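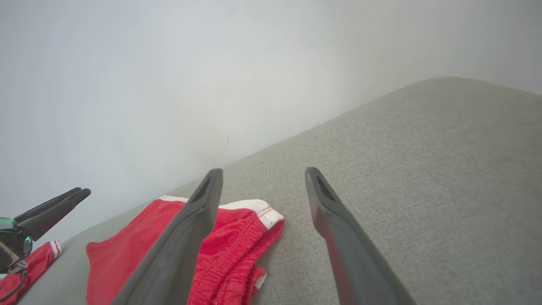
Dotero Service Evaluation Team

1/ We are reviewing the Gorholm garment handling kit, a two-arm package offered to laundries, hire firms and clothing reuse centres. This thread sets out our position at 18 Apr 2024. A full report will follow in May.

2/ The kit is supplied on a monthly service plan. The plan covers installation, remote support and replacement of worn finger tips. Transport to site is charged separately, a point the quotation should make clearer.

3/ Our current work concerns soft clothing with gathered waistbands and contrast trim, of the kind shown in red and white at the head of this thread. Such items are a fair test. A smooth panel lies flat with little help, but a ruched band folds over on itself and conceals the edge that the gripper needs to find.

4/ All handling takes place on a grey woven cloth. Gorholm advises a covered surface, and we agree. On bare worktops in our first week, thin hems slid away from the fingers too often.

5/ Each arm has its own two-finger gripper. The fingers are slim with rounded tips, and we have recorded no snagged stitching to date. Staff should still remove pins and tags beforehand.

6/ Setting up took two members of staff one working day. The printed guide is sound on cabling and weak on calibration. We asked for help 3 times and received a reply within 4 hours on each occasion.

7/ Training is provided through Kongkaew under a separate agreement. The course lasts 2 days and is pitched at operators with no technical background. Our staff found the second day more useful than the first.

8/ Matters still open: the price of spare parts after the first year, the notice period for ending the plan, and performance on very small items such as infant wear. We have put these to the supplier in writing.

9/ Organisations wishing to attend a demonstration may apply through our enquiries desk. Places are limited to 7 per session. No purchase commitment is required, and Dotero receives no payment from the supplier for this review.

Recent items
Brillgate sorting conveyor: review notes
Service plans for small laundries: what to check before signing
Kongkaew operator course: May places
Garment labels and tags: guidance for handling staff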